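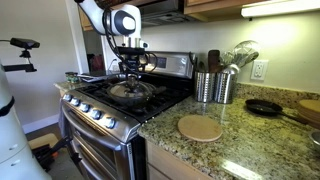
Page last changed: 10/04/2022

Chapter 7
Kinship Care and the Law of the Household

By Delyth Bevan and Ladan Azimi

7.1 Introduction

When a parent dies, falls ill, goes to prison, or is sent overseas, a child often goes to live with a grandparent, an aunt, or an older sister. No court is asked. A bag is packed, a bed is made up in a spare room, and the child goes on attending the same school. Lawyers call this arrangement informal kinship care. It is the oldest form of substitute care for children and the one that family law has been slowest to recognize.

Earlier chapters dealt with families whose legal status is settled by birth, marriage, or adoption. This chapter turns to adults who raise a child every day and yet hold no legal title to do so. It asks what such a caregiver may decide, what the state may require of her, and what happens when a parent returns and wants the child back.

The word "caregiver" is used throughout for the adult relative with whom the child lives. "Parent" is kept for a person whose legal parentage is established, whether or not that person lives with the child. Students should keep the two terms apart in their own writing, as many reported decisions do not.

7.2 The Problem of Authority

Parental authority in American law is presumed to rest with parents. A caregiver without a court order stands, for most purposes, in the position of a stranger. She may feed, clothe, and comfort the child, but she may be refused when she tries to enroll the child in school, agree to medical treatment, apply for a passport, or see a report card.

States have answered this difficulty in different ways. Some permit a parent to sign a power of attorney that hands over certain decisions for a limited time. Others allow the caregiver to sign an affidavit stating that the child lives with her, and protect schools and doctors who rely on it in good faith. Neither document removes any right from the parent, who may usually cancel the arrangement at will.

Consider the following problem, which will be used again in sections 7.5 and 7.8.

Eirlys Mathias is 61 and lives in the town of Korkine. Her daughter, Seren Eynon, enters a residential treatment program in another state and leaves her son, who is six, with Mrs. Mathias. Ms. Eynon signs nothing before she goes. In December the boy needs surgery on his ear. The condition is painful but is not an emergency. The hospital asks for the consent of a parent or guardian, and Ms. Eynon cannot be reached. The boy's father has never been identified.

Mrs. Mathias has three routes open to her. She may try to reach her daughter through the program, she may sign a caregiver's affidavit if her state provides for one, or she may ask the court to appoint her as guardian. The first may fail. The second depends on the wording of the statute, which may cover school-related care and leave out surgery. The third is slow and costs money, and it will require her to tell a judge why her daughter is unable to care for the boy. Many grandparents are unwilling to say such things in a public building.

7.3 Guardianship, Custody, and Foster Care Compared

A guardianship gives the caregiver most of the powers of a parent while leaving legal parentage in place. It may be granted with the consent of the parents or over their objection, although the second requires a much stronger showing. A custody order granted to a nonparent has a similar effect in many states but is made by a different court and under a different test. The reader should check which court has power before studying the standard it applies.

Kinship foster care differs from both. The child is first placed in the legal custody of the state, and the relative is then approved as a foster parent. Approval normally brings a monthly payment, a caseworker, and inspection of the home. The relative gains support and gives up a measure of privacy. She also loses the power to decide on her own how long the child will stay.

Policy writers disagree about whether a child welfare agency should be free to suggest an informal placement when it could instead open a case. Supporters point to the speed of such placements and to the respect they show for family decisions. Critics reply that a parent who agrees under threat of removal has not agreed freely, and that the relative is left to carry the cost. Section 7.6 returns to this debate.

7.4 Plan of the Chapter

Sections 7.5 and 7.6 examine consent and agency practice. Section 7.7 considers financial support, including benefits paid for the child alone. Section 7.8 deals with the return of the parent, and section 7.9 with siblings placed in separate homes. The chapter closes with a drafting exercise prepared by Eleri Powell, in which students complete a caregiver's affidavit for Mrs. Mathias under the statute of their own state.

Terms to Know Before Reading Further

Affidavit: a written statement sworn to be true.

Guardian: a person appointed by a court to care for a child or to manage a child's property.

Nonparent: any person who is not a legal parent of the child, including a grandparent.

Standing: the right to bring a particular matter before a court.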